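The Bilyk Road Entry

The district log for Cikotthorpe allows one line per incident. Yen-ting Yau had the line half written when the second call came in.

The first caller had reported nine ewes dead under the ash at the north end of Bilyk Road, struck during the storm. The second gave the same field and the same tree, but said the animals were goats and that a fence was down. Yau noted both times and left the species blank.

She drove out with the county form on a clipboard. The rain gauge at the Hetberg crossing read 23 millimeters. Past the crossing the road was gravel, and she kept to the crown of it, where the water had not pooled.

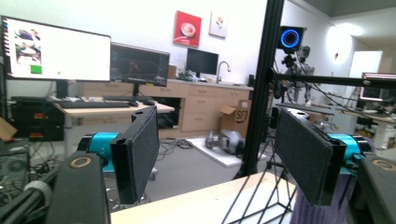 Field Inspection

The tree had a single scar from the fork to the root, bark stripped to a width of two hands. The animals lay within four paces of the trunk. They were ewes. The tags belonged to the Drekent flock, which was registered at 200 head and grazed, by permit, on the other side of the river.

Yau wrote down the tag numbers. She checked the wire. It had been cut, and the ends were clean and already dull - older than the storm by a week at least.

A man came up the slope in a long coat and stood with his hands in his pockets.

"Lightning," he said.

"Yes," Yau said. "Cause of death is lightning."

"Then that's your form filled in."

"There is a box for location."

He looked at the river, which was high and brown, and then at the gap in the fence. The claim limit for stock lost off permit was zero. For stock lost on permit it was 700 per incident. Both figures were printed on the back of the form.

"They could have swum," he said.

Yau turned to the second page and wrote that down too, with his name and the time.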